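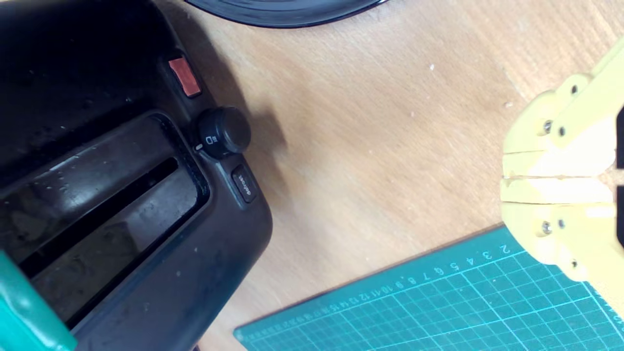

Quiénes somos

Niststead es un taller de revisión y reacondicionado de pequeños electrodomésticos. Recibimos tostadoras, hervidores, batidoras y cafeteras que las tiendas devuelven, comprobamos que funcionan y las preparamos para una segunda venta. La nave principal está en Memdale y el almacén de entrada en Cullmont. Trabajamos 54 personas entre los dos sitios y por los bancos pasan 800 aparatos a la semana.

Cómo trabajamos

Cada aparato llega con una hoja de entrada. Primero se limpia y se mira el cable, después se prueban los mandos y al final se mide el consumo. La prueba de mandos es la parte más repetitiva: bajar, subir, girar, pulsar «defrost», cancelar, y otra vez. Durante años se hizo a mano y era el puesto del que más gente pedía salir, casi siempre por dolor de muñeca.

Ahora esa prueba la hacen pinzas robóticas en 13 bancos. Una persona coloca el aparato, elige el programa y revisa el resultado. Si un botón no responde, el aparato pasa a reparación, que sigue siendo manual.

Qué ha cambiado para la plantilla

El cambio no supuso despidos, pero sí cambios de puesto. Seis compañeras pasaron de pruebas a reparación después de un curso de 60 horas, pagado y dentro de la jornada. Otras dos prefirieron volver al almacén. El turno de noche desapareció en diciembre y con él el plus de nocturnidad – a varias personas les afectó en la nómina y se negoció una compensación durante un año.

También hay tareas que antes no existían. Glykeria Kontogiannis prepara los programas de cada modelo nuevo y Tala Qaisi lleva el mantenimiento de las pinzas. Las dos empezaron en el banco de limpieza.

«Echo de menos hablar mientras probaba, porque ahora hay que estar pendiente de la pantalla», cuenta Despina Antoniadis, encargada del turno de mañana. «La muñeca no la echo de menos.»

Quién dirige el taller

Nermina Halilović, dirección
Ifigeneia Margaritis, personal y formación
Despina Antoniadis, turno de mañana

Visitas y empleo

Las vacantes se anuncian primero dentro de la empresa y dos semanas después en esta página. Para el banco de pruebas no pedimos experiencia con robots. Los centros de formación profesional pueden concertar una visita en la recepción de Memdale.

Página actualizada: 2025-09-08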